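Osberg 2-litre pump flask: a review from the snack counter

I run the snack counter on the ground floor of Sotelo House, which sells sandwiches, chocolate and hot drinks to people who have meetings. The sandwiches look after themselves. The hot drinks are where the trouble starts, and most of the trouble over the years has come out of a pump flask.

The last one was a Zomen. It lasted two winters, leaked at the base for one and a half of them, and had a lever that needed the full weight of a grown adult. You'd push, it would sigh, and a spoonful of coffee would arrive in the cup with a good deal of air. When the lever came away in somebody's hand in May, I ordered the Osberg from Wikitz for £29 and told myself I'd never think about flasks again. I have since thought about flasks a great deal.

The Osberg is brushed steel, with a black plastic lid and a carrying handle that folds flat. Empty, it weighs 1065 grams on our kitchen scales. The box says it weighs less than that, so either the scales are wrong or the box is an optimist. Full, it's a two-handed job, and the handle digs in between the kitchen and the counter. It's a short walk and I've come to resent it.

Pouring is the good part. The pump is a wide button on top and you can work it with one finger while holding a cup, a lid and a conversation. It gives about half a cup per press and stops when you stop. The Zomen carried on dribbling for a while afterwards, like a guest who has said goodbye and is still in the hall.
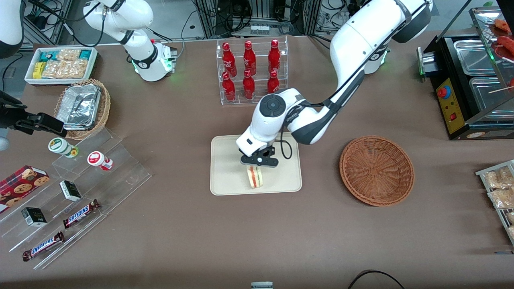
Mine does the dribbling too, writes a reader called Teapot Annie under my first notes on it, and the cure is to take the spout off and rinse the little tube behind it, because coffee dries in there and holds the valve open. She does hers every evening and has had no drips since.

I tried it. The spout comes off with a quarter turn, which the leaflet doesn't mention, and the tube behind it was browner than I'd like to go into. I do it most evenings now. Anyone buying this for coffee should assume they'll be doing the same. With plain hot water for tea it hardly matters.

As for heat, I fill it at seven in the morning, after warming it through with boiling water for five minutes. Coffee is properly hot at ten and decent at noon. By two in the afternoon it's the sort of warm that makes people look into the cup. The leaflet claims it stays hot all day, and I suppose that depends on when you get up.

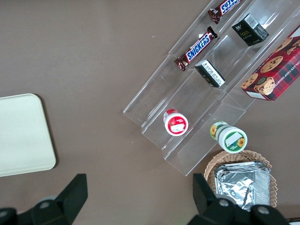

Can you put milk in it?
You can, but I wouldn't. The inside is too narrow at the neck to get a hand in, and the tube never seems entirely clean afterwards. A small jug in the fridge is less bother.

Cleaning the rest is easier than I'd feared. The lid lifts out in one piece, the long stem pulls free, and a bottle brush reaches the bottom if you lean. Wikitz sells a spare stem and seal for the price of a couple of coffees, and I bought both straight away, having learned something from the Zomen.

My other complaints are small. The base is supposed to swivel so that people can reach the spout from either side. Ours swivels when it's full and sulks when it isn't. There's also no window or gauge, so you find out it's empty when it gargles at a customer, usually one with a train to catch.

Would I buy it again? For a counter or a village hall, I would. At home I'd get a kettle. Four stars, with one held back for the swivel.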